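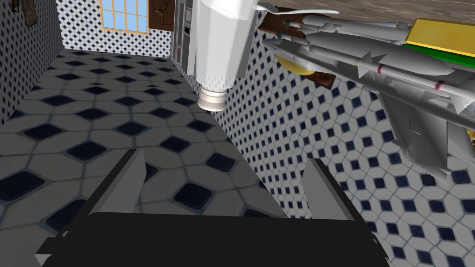 Le carrelage octogonal est un revêtement de sol composé de carreaux à huit côtés, posés bord à bord ou combinés à de petits carreaux carrés appelés cabochons. L'octogone régulier ne pouvant paver seul un plan, la pose classique laisse entre quatre carreaux un vide carré que le cabochon vient combler. On le trouve en pierre, en terre cuite, en grès cérame et en ciment. Les versions blanches de grand format, séparées par des joints fins d'un gris tirant sur le bleu, donnent un sol clair où le dessin repose presque entièrement sur la ligne du joint. Les versions bicolores associent le plus souvent un octogone clair et un cabochon noir ou ardoise.

Histoire

En France, le motif est courant dans les vestibules et les salles à manger à partir du XVIIe siècle, d'abord en pierre calcaire et en marbre. La mécanisation du pressage, au XIXe siècle, en abaisse le prix et l'étend aux cuisines, aux couloirs d'immeubles et aux établissements de bains. La manufacture Minier en proposait deux formats, l'un pour l'habitation, l'autre pour les lieux publics. Son catalogue de juillet comptait 466 références, dont 83 octogones.

Le goût pour les sols unis fait reculer ce carrelage après la Seconde Guerre mondiale. Il revient avec la rénovation des logements anciens — surtout dans les salles d'eau.

Pose

Le tracé part de deux axes perpendiculaires, vérifiés à l'équerre. Le premier rang se pose à sec afin de répartir les coupes le long des murs. Les défauts d'alignement se voient davantage qu'avec un carreau carré, car l'œil suit à la fois les lignes droites et les diagonales. Un support plan est nécessaire, en particulier pour les carreaux de 300 mm.

Le joint est choisi ton sur ton ou contrasté. Un joint teinté masque mieux l'encrassement mais peut tacher un carreau poreux — la terre cuite et le ciment doivent donc être traités avant le jointoiement.

Entretien

Le grès cérame se lave à l'eau additionnée d'un détergent neutre. Les produits acides sont à proscrire sur le marbre, le calcaire et le ciment.

Bibliographie

B. Fothergill, Sols à motifs, éditions Birkett.
S. Ramasamy, Géométrie du carreau, éditions Wellby.

Catégories : Revêtement de sol | Carrelage | Motif ornemental

Articles connexes
Cabochon (carrelage)
Carreau de ciment
Tomette
Pavage du plan
Opus sectile

2 partages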